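Subject: Re: [beadwork] Crimp covers on the longer strands

Miroslava Hájek wrote:

> Janka, do you still put crimp covers on everything? I have a 200-bead
> garnet strand to finish and the 3 mm covers keep opening at the seam.
> Also, where did you get the flexible wire you used in March?

Hi Miroslava,

I only use covers on pieces that sell with a toggle clasp. On the others I flatten the crimp, fold it once and file the corner. I've strung 161 necklaces that way and had two come back, both with worn wire at the clasp.

If yours open at the seam, they are probably plated brass. Try the sterling ones from Ševčík. They come in bags of 100 and close with ordinary chain-nose pliers. Squeeze a little, turn, squeeze again.

The wire was Benolard, the 49-strand kind, medium. For garnet I would go one size heavier than you think you need. The drill holes on the small rounds are sharp and they cut through fine wire.

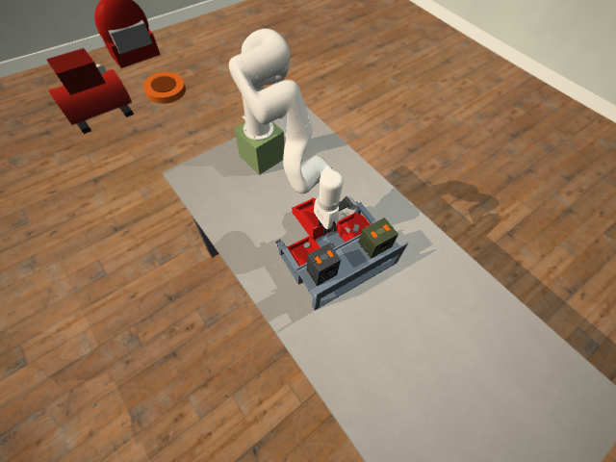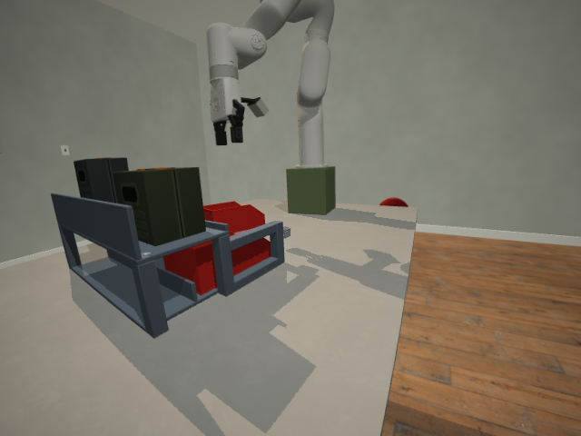 Prumero sells the same wire on a bigger spool, but the minimum order is 2000 feet. If you want to split one, write to me off list. I would take half, and we could ask if anyone else here needs some.

Leave a small gap before you close the second crimp, or the strand will kink when it's worn.

Janka Machala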